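Station 6: checking the hand-held grippers before a session

Last revised 2025-07-24

Do this with the cables connected and the bin, its lid and the plush ball within reach. You need a 2 mm hex key and a dry cloth.

1. Wipe the fingers and the tabletop. Grit on either one marks the wood and shifts the contact point.
2. Check the screws along the top face of each finger. Tighten until snug, no further.
3. Open both grippers fully. The finger cameras must show both tips at matching height. If one sits low, reseat it.
4. Run each cable toward the operator, with slack for a full reach.
5. Pick up the ball with each gripper, then with both. Repeat 20 times and log any slip.
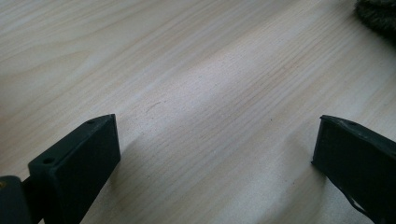
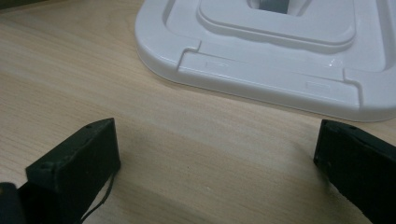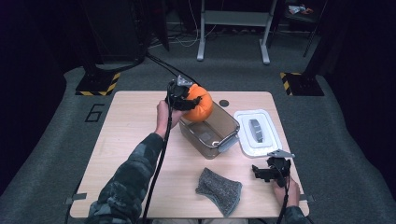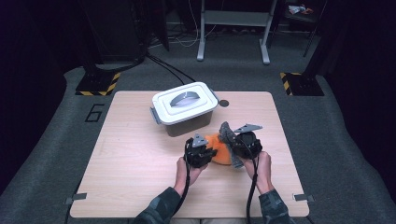 Sheena Moffat wrote in to say that step 3 should be repeated after step 5, as her left finger crept on the Greltmont set after 23 grasps with the screws only snug. Adding a witness mark across each screw head let her catch it early.

Replace the finger pads every 200 sessions.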